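Gristum Coat Stands: Frequently Asked Questions
Last updated Nov 16, 2018

How do I place a stand on an uneven floor?
Turn the leveling feet under the base by hand until the pole stands plumb. Check it with a spirit level on two adjacent sides. The feet have 4 mm of travel. For larger gaps, use a shim.

Which screws fit the pole?
Order screw set 656. Sets sold for the Harow wall rail have a different thread and will strip the pole.

How tight should the screws be?
Hand tight, plus a quarter turn. Do not use a power driver. Retighten after the first month of use.

Can I hang clothes hangers on the arms?
Yes. Any hanger with a standard wire hook will fit. Load opposite arms in turn and put heavy coats on first. 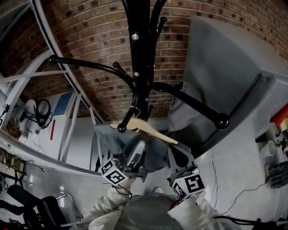 One customer asked whether the stand could be left loaded on one side overnight. It can, within the load limit, but the base must sit flat on a hard floor. On thick carpet, split the load between both sides.

How do I clean the finish?
Wipe with a damp cloth and dry at once. Solvents and scouring pads dull the coating. Small chips can be covered with Fomelel touch-up paint, code 77.

Are spare parts available?
Arms, end knobs and feet are stocked at the Ackermann parts counter. Poles are made to order.

What does the warranty cover?
Welds and threads. Wear to the coating is excluded. Keep the receipt and quote the batch number printed under the base.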